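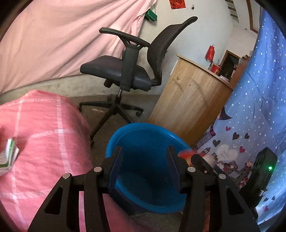
Unit 3: Reading a Box Score Without Fooling Yourself

Notes for the sports stats course, Tratville. Instructor: Liv Rønning

Points per game is the first number everyone learns and the last one they give up. A team that scores 80 has either a good offense or a fast one, and the scoreboard won't tell you which. We count possessions so we can tell them apart.

A possession ends when the other team gets the ball. An offensive rebound keeps the same possession alive, however many times your center misses from two feet. The usual estimate from a box score:

Possessions = FGA – OREB + TO + (0.44 x FTA)

The 0.44 is there for and-ones, technicals and other trips to the line that don't use up a possession of their own. Some people use 0.475 for the college game. Pick one and stay with it for the whole season. Switching in October because your team looks better the other way is called recruiting.

Worked case, Tveit over a full season:

Points scored: 1878
Possessions: 1878 – same as the points, a coincidence that has ruined at least one homework set
Offensive rating: 100.0 points per 100 possessions

Utville scored 1178 points on 1102 possessions. Far fewer points, and a rating of 106.9. Utville played a shorter schedule at a crawl and was the better offense by nearly seven points per 100. Their games were hard to stay awake for, but there is no column for that. 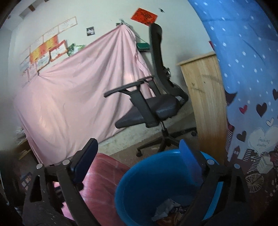

Defensive rating works the same way with the opponent's points on top. Subtract it from the offensive rating and you have net rating, which will settle most arguments and start a few new ones.

Two cautions. A single game is a small sample, and a hot night from three can make any scheme look like genius. Also, these are team numbers. Helge Lunde will tell you his plus-minus proves he should start. He shares the floor with Holger Haugen, so ask him for Holger's.

For next class: work out both ratings for any game you watched in full. Show the possession count. "They wanted it more" gets no credit.

Posted Mar 24, 2022
2 comments | 3 shares

Home | Notes | Homework | Contact

Related
Unit 2: Shooting Percentages and Their Excuses
Unit 4: Rebounds Nobody Earned
Office hours and late work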